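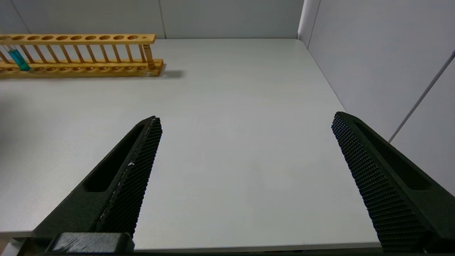 Looking after the finger pads

The pads do nearly all the hard work on our cell at Lutolside and get very little thanks for it, so I've written down how we clean and change them. Marjan Taheri showed me most of this when I started, and I still do it her way, give or take.

Before you touch anything, open the fingers all the way, park the arm clear of the rack and press the stop button. Take any tubes out of the rack as well and put them somewhere safe – I once spent a whole afternoon mopping up after skipping that bit!

Start with a soft, dry toothbrush. Work along the rows of little nubs from the tip down, then across, and turn the brush over now and again so you aren't just moving the muck about. If they still feel slick, wipe them with a barely damp lint-free cloth and let them dry by themselves. Please don't use the heat gun, however late it's getting.

Now run a fingertip over each pad. The nubs near the tip always go first (that's where the tube necks sit), and once they feel rounded it's time for a new pair. Change both together, even if one looks fine.

To change them, ease the old pad up from the tip with a plastic scraper, clean off the leftover glue and press the new one on firmly. Leave it for 2 hours. I go and have my lunch and answer Stuart Greenwood's emails.

When you're back, release the stop and close the fingers slowly on an empty tube. The pads should meet the glass together. If one touches early, loosen that finger at its mounting block, nudge it over and try again.

We brush ours every 500 picks and check for wear every Monday. Spare pads are in the drawer marked Tlapale.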